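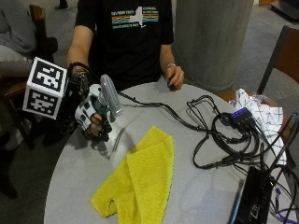 **Linum project — progress report to Serkwood**
Apr 4, 2019
Prepared by Lenka Skála, with notes from Kamil Kadlec

In this period our work was mostly on keeping the hand unit in good condition. We did 400 grasps of the 500 which were planned. The remaining ones will be finished in May, after the new joint screws arrive from Bemville.

**Mechanical part.** The small screws in the black joints became loose after long sessions. Kamil now checks each joint in the morning and writes the result in the logbook. Two of the white segments had fine cracks and were printed again with a thicker wall.

**Marker cube.** The cube sits on the wrist side of the device and its position must not change between sessions. In one week it was turned a little on its mount, and we had to repeat the calibration for 6 recordings. Oldřich Michalík made a small pin for the mount — after this the position stayed correct.

**Cables and hub.** Several cables go to one USB hub on the round table. The lost connections which we described in the last report came from a worn plug, and we replaced it. The cables are still too long and they tangle. Anežka Charvát has ordered shorter ones.

**Test objects.** The clear bottle with the pale blue cap and the folded yellow cloth stay in the set. The bottle is the more difficult of the two, because its ribbed body slips when the grip pads are dusty. We clean the pads after every 5 grasps.

**Budget.** The spare parts were paid from the maintenance line. We ask for your agreement to move the unused travel money to the same line. Bohumila Holub will send the form separately.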